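Bromeck Handle Pack for Two-Arm Household Robots
Simulation rule set with scenes, checks and scoring

Part of the Standen range - Current version released 8/13/21

Overview

The Handle Pack is a set of house rules for robots that work near cabinets, plus the simulated kitchens to try them in. It covers approach, grip, pull, release and backing away, in that order, and it has opinions on all five. Most robots can get a door open. Fewer can do it in a way you would tolerate from a houseguest.

You get 81 written rules, 400 kitchen layouts and a checker that reads your motion logs and tells you which rules you broke, by number, without any softening language. We tried softening language in an earlier version. Customers skimmed it.

The rules are meant for two-arm machines with two-finger grippers. If your robot has one arm, the paired-arm chapter can be switched off in the settings file. If it has three, please write to us, mostly out of curiosity on our side.

What the rules cover

Chapter 1 deals with approach. Both grippers must be in the robot's own view before either one enters the handle zone, and each one needs its own planned way out. "Reverse everything and hope" is a plan we see a lot in submitted logs. It fails rule 8.
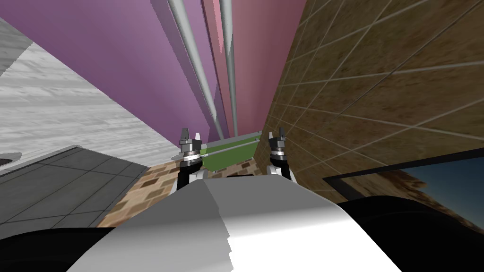

Both grippers in view, green unit ahead. Layout with the brown tiled wall.

Chapter 2 is grip. Bars and rods get a closing limit, a minimum finger overlap and a ban on hooking with one fingertip. One-finger hooking scores well on speed and looks clever in demos, right up to the moment the bar slips and the arm carries on at full speed toward somebody's wall. The checker treats it as a failed grip even when the door opens. Youssra Abdel Hamid, who wrote the chapter, gets more complaints about this rule than about all the others together, and keeps them in a folder.

Chapter 3 is pull and swing. It sets force ceilings for each type of front, and requires the base to stay put while a gripper is closed on anything attached to the building. Tall units have a section to themselves, as long vertical handles tempt a planner into grabbing whatever height is nearest.

Chapter 4 is about everything that isn't the cabinet. Counters in our layouts have things on them, as counters do. An arm passing over a countertop has to clear the tallest object on it by the margin in Table 6, whether or not the object has anything to do with the task. Brushing a loaf of bread is a fault. So is brushing an object the robot can't identify - more so, if anything.
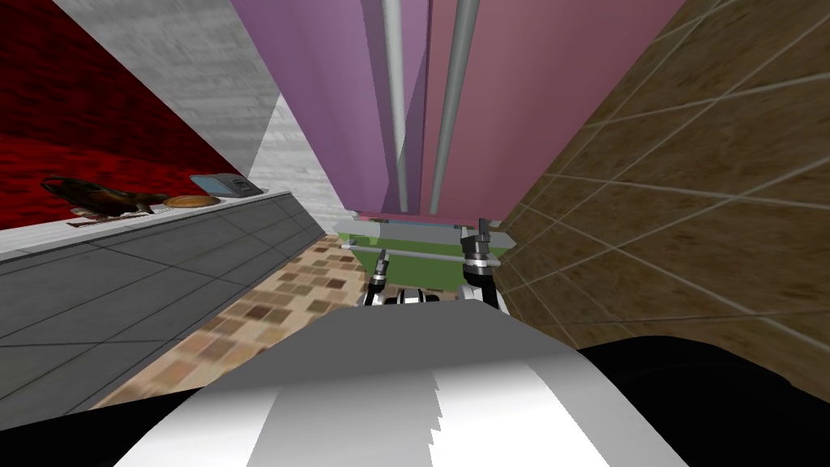
Counter items to the left, grippers near the center. Chapter 4 applies to the whole countertop.

Chapter 5 covers release and retreat. Fingers open fully, the gripper backs out along its planned path, and only then may the base move. Priit Ozoliņš wanted this to be Chapter 1, on the grounds that people read the first chapter. He may have been right.

Camera and view requirements

Logs must include the robot's own view for the full run. Steep angles are fine, and so is a view in which the torso takes up a good share of the picture. Cropping the torso out is not allowed, as the checker uses it to judge how close the arms come to the body.

Tilt must be recorded, not corrected. Several teams have sent us beautifully leveled footage from which no distance could be recovered.
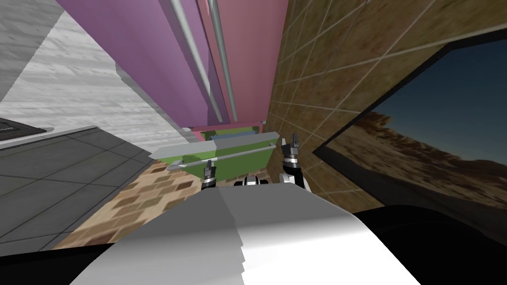

Busy surfaces are left in on purpose. Speckled tile, patterned floors, strong colors and wall art all appear across the layouts, in combinations no decorator would sign off on. A planner that only copes with plain gray rooms will meet its first real kitchen with some alarm. You can switch to plain surfaces for debugging, but scores from plain rooms are stamped as such on the report, in fairly large type.

Scoring

Each run is marked pass, pass with notes, or fail. There are no percentages. Faults are listed by rule number and time stamp. Contact with a wall, a fixed screen or the robot's own body is always a fail, at any speed.

In the box

- Rule book, 81 rules, PDF and plain text
- 400 kitchen layouts
- Log checker with command-line tool
- 2,738 marked sample runs, good and bad
- Settings files for Grutier and Ostrowski arm controllers

What it won't do

The pack is good practice, written down. It isn't a certificate, and passing it doesn't make a real robot safe around real people. You still need a risk assessment for the actual machine in the actual room. Please don't print "Bromeck approved" on anything. We have asked one company twice.

Updates and support

Rule changes are published every March, with old and new wording side by side. Questions about rules go to Helju Zariņš, questions about the checker to Esko Savolainen. Disputes over a fail mark should include the complete log and the rule number you disagree with.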